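Wheel odometry and camera height on the track rover

Saturday, March 18, 2023

The rover was losing distance on every lap. Over a full circuit of the running track the logged path came up short of the start point, and the error always had the same sign, so I stopped blaming slip and went looking for a calibration problem. There were two. The wheel diameter in the config file was wrong, and the camera mast had settled lower than the value I measured in January.

Wheel diameter first. The Metis base ships with a nominal figure in its parameter file, and I had never changed it. With the battery and the mast on board the tires squash a little, and the effective rolling diameter drops. I put a strip of tape on the sidewall, marked the floor of the garage, and pushed the rover in a straight line for 16 wheel turns. Then I divided the distance by the turns and by pi. I did this 3 times, with the load in place each time. Doing it unloaded gives you a nice number for a robot you never drive.

Left and right did not match. The difference was small, but on a long curve a small difference adds up to a heading error, and a heading error is what ruins a loop. The base driver takes one diameter and one track width. I ended up patching it to take a diameter per side. The parameter names are the old ones with _l and _r added, and the old name still works as a fallback.

The mast was easier. It is a length of square tube held by a Steiner clamp at the base, and the clamp had walked down the tube almost 2 millimeters. I cleaned the tube with alcohol, roughed the contact area with fine paper, and put the clamp back with a bolt straight through both parts. It no longer adjusts, and I have not missed that. While the clamp was off I replaced the cable tie that holds the USB lead, as the old one was pulling the connector sideways.

After that the camera pitch had to be redone. I use the white lane line for this. Park the rover on the track, put the line in view, and fit it in the image against the distance measured with a tape from the front axle. The bend is better than the straight for checking the result, as the line crosses more of the picture and a pitch error shows up as the wrong curvature.

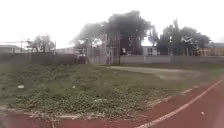 The view at the bend, with the lane line at lower right.

Exposure needs attention in this kind of light. A pale sky over a third of the sensor pulls the auto exposure down, and the track goes dark enough that the line fit starts dropping points. I set the metering window in the Merkex driver to the lower half only and capped the exposure time to limit blur. The sky clips. I do not use the sky for anything.

The track surface is worn and the red has faded, so the color threshold I had copied from an indoor test was no good. I replaced it with a plain brightness difference across the line. It also needs a mask for the infield, or bits of litter and the pale strip along the grass get picked up as line candidates. The mask is a fixed polygon for now.

Current maintenance list for this machine:

Check the mast bolt before each outing.
Redo the rolling diameter after any change in load or tires.
Wipe the lens, then check focus on something far away.
Copy the parameter file into the log folder with every run.

The last one would have saved me most of a weekend. I had logs with no record of which diameter was in use, and had to work it out from the encoder counts.

Still open: the left encoder drops a count now and then at low speed. I have a Brastia shielded cable to try, 40 cm, and I will fit it once I find the crimp tool.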